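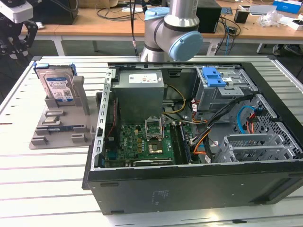
How I finally understood the capacitor

I have been mending old radios at my kitchen table for longer than I'd like to admit, and until last November I could not have told you properly what a capacitor does. I knew which ones to replace. I knew they went bad. I knew (from experience, ouch) that the big ones could bite. But if a child had asked me what was going on inside that little can I'd have waved my hands and changed the subject.

What changed it was a Friday evening class run by Fereshteh Hashemi, who teaches physics by day and has the gift of making you feel clever. She filled a washing-up bowl from a tap that she kept turning on and off, and let it drain through a small hole in the side. The tap came in bursts, but the trickle out of the hole hardly wavered. "There's your smoothing capacitor," she said, and I nearly fell off my stool!

A rectifier in a radio's power supply gives you electricity in humps. In Britain the mains swings back and forth fifty times a second, and once you've flipped the bottom halves over you get a hundred humps a second. Feed that straight to an amplifier and you hear it as a hum, somewhere near the G at the bottom of a bass singer's range. Put a decent capacitor across it and the dips get filled in from what was stored during the peaks. The hum sinks away and there's the music.

Inside it's two sheets of metal foil with something between them that won't let current through. Charge piles up on one sheet and is pulled away from the other. Bigger sheets hold more, and so do sheets that sit closer together. In the electrolytic kind the layer in between is a skin of oxide grown on the foil itself, thinner than anything you could cut or roll, so you can get a huge area wound up in something the size of your thumb. I find that wonderful. I've been unsoldering them for years without a thought for what was wound up in there.

The set I'd taken along was a Zorkham table radio that hummed like a fridge. Arnaldo Peixoto on the next bench had a Litis amplifier with the same complaint, so we did them side by side. Mine wanted 2 new electrolytics and his wanted 4, and his had one fitted backwards by some earlier owner - it had bulged at the end like a tin of bad beans. Do check the stripe before you solder!

A word on safety. My radio runs at around 80 volts on the main rail, and a charged capacitor doesn't know you've pulled the plug out. I bleed mine down through a 3000 ohm resistor with well-insulated leads, then put the meter across to be sure. Valve sets run a good deal higher and need a resistor rated for it, so ask someone who knows before you open one up.

The Zorkham is on the windowsill now, playing the cricket with no hum at all. Next I want to get my head round inductors, which Fereshteh says are "the same thing but stubborn". She's promised to bring a flywheel.

Recent posts
Cleaning a scratchy volume control
My Borilico multimeter, two years on
Yiran Mao's guide to soldering without tears
What does the Mok tone circuit do?

Contact me | Copyright: please ask before you copy | Back to top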